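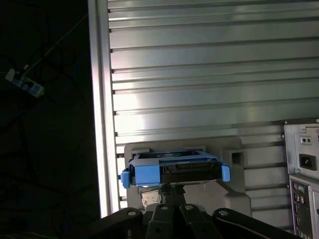
Thread on the insertion controller for the drive swap cell, now that the rewrite has been merged. Mostly software, very little hardware.

1/ The task: take a caddy with a drive in it, bring it to the bracket, line it up with the opening, slide it in, let go. The approach was fine in the old stack. The last 20 mm accounted for nearly all of our failed runs.

2/ Old pipeline: wrist camera detects caddy pose in the gripper, second detection for the bracket opening, planner produces one Cartesian path, position controller follows it. No feedback after the path is issued. If the estimate was off by a degree in yaw, the caddy wedged and the arm kept pushing until the torque limit tripped.

3/ First change was perception. The ribbed metal panel behind the bracket is a bad background. Evenly spaced high-contrast lines, uneven glare, and the edge detector locks onto a groove as the top edge of the opening. It is confident about it too, so thresholding on score does nothing.

4/ Hiyori Ikeda replaced the edge fit with a segmentation mask for the bracket plus a template fit inside the mask. Grooves outside the mask can't vote anymore. She labeled 400 wrist images for it, with the lights at different levels. Vertical error dropped enough that we stopped logging it separately.

5/ The caddy is easier. Light blue against gray and black, so a color prior gets you most of the way. We fit the long axis from the two side tabs and treat the drive as rigid inside the tray. That assumption is slightly wrong (the drive has some play) but the tray is what has to fit.

6/ The gripper fingers are black and so is the drive. Early masks bled from one into the other whenever the lower part was in shadow. Fix: render the gripper from joint state, subtract it before segmentation. Costs 7 ms. Worth it.

7/ Second change was control. The final segment is now a hybrid controller: position along the insertion axis, compliance in the other two translations and in yaw and pitch. Roll stays stiff. We tried making roll compliant and the caddy walked.

8/ Valentin Maillard wrote the contact state estimator. Four states: free, edge contact, in slot, seated. It takes wrist wrench and tool velocity and runs at 500 Hz on the same core as the controller. No learning in it, just a small filter and a transition table that fits on one page.

9/ Edge contact triggers a search. We started with a spiral since everyone does. A short raster along the long axis of the opening is faster here, as most of the remaining error is along that axis.

10/ Planning changed the least. The pre-insert pose is still a fixed offset from the estimated opening. We added a check that the right-hand tab clears the bracket along the sweep. The collision model previously had the caddy as a plain box with no tabs, and yes, that was in there for months.

11/ Tooling: every run writes one log with images, wrench, estimator state and controller mode on a single clock. Zineb Ezzat's replay tool feeds that log back through any commit. We caught two regressions with it before they reached the arm. Both were timestamp bugs.

12/ Numbers. 132 insertions on the merged branch, 125 seated on the first attempt. The other 7 went to search, and 5 of those seated. The last two timed out and backed off cleanly, no torque trip.

13/ Both timeouts look like the same thing – the estimator called in slot while the caddy was resting on the lip. The wrench signatures are nearly identical for the first 60 ms. Valentin wants to add a displacement gate. I'd like to see it in replay first.

14/ Open items: wrench bias drifts after long idle periods, so we re-zero before each approach and lose half a second. Cable avoidance is a static keep-out volume and too conservative. The extrinsic calibration script still needs a person to press enter, twice.

15/ Config and transition table are in the Trismont repo under insertion/. The replay tool is separate and needs the log schema from the same tag, don't mix them.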